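Parking Is the Landlord Our Corner Stores Never Signed With

By Birsen Taşdemir

I have lived two blocks off Aksoy Avenue for 15 years, and in that time I have watched the same small building at the corner of Bekness Street sit empty for nine of them. People ask me why, usually when we're both waiting for the light to change, and I'm afraid I give them a longer answer than they bargained for. So let me give it to you too, with my apologies to anyone who only wanted a quick read with their coffee.

The building used to be a shoe repair. It is narrow, it has good windows, and the rent has never been crazy. Over the years I've known three people who wanted it (a baker, a woman who mends clothes, and a young couple with a plan for soup), and all three walked down to the zoning counter full of hope and came back with the same piece of paper. A change of use means the new business has to meet the current parking rule. For that little lot, the rule asks for 12 spaces. You couldn't fit 12 spaces there if you knocked the building down, and I've sometimes thought that would suit the rule just fine.

Now, I drive. I have a bad hip and a car I'm fond of, and I like parking near the door as much as anybody. But the lot behind the Enent Plaza, up at the top of the hill, has 300 spaces, and I have never seen it full, not even the week before Thanksgiving. We made all that room for cars, and in the old part of Teren we've told the baker she can't bake.

What would I do? I'd let any existing storefront on Aksoy reopen with the parking it already has, even if that's none. The planning office floated something like this in September and then it went quiet, and I'd love to see it come back while the soup couple still lives here.

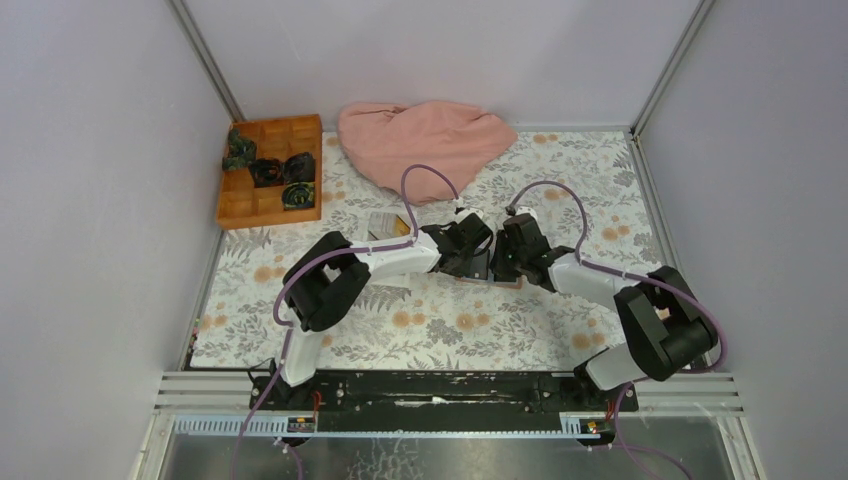

Wooden tray with dark flower shapes, on a floral mat.

I hear the worry from my neighbors on Bekness that customers will park in front of their houses, and I don't wave it away, as they're good neighbors and some of them have small children and no driveway. A resident permit for the evening hours would cost the city very little, and we could try it for a year and see how everyone feels. If it's a mess, I'll come to the meeting and say so myself, and I'll bring something to eat.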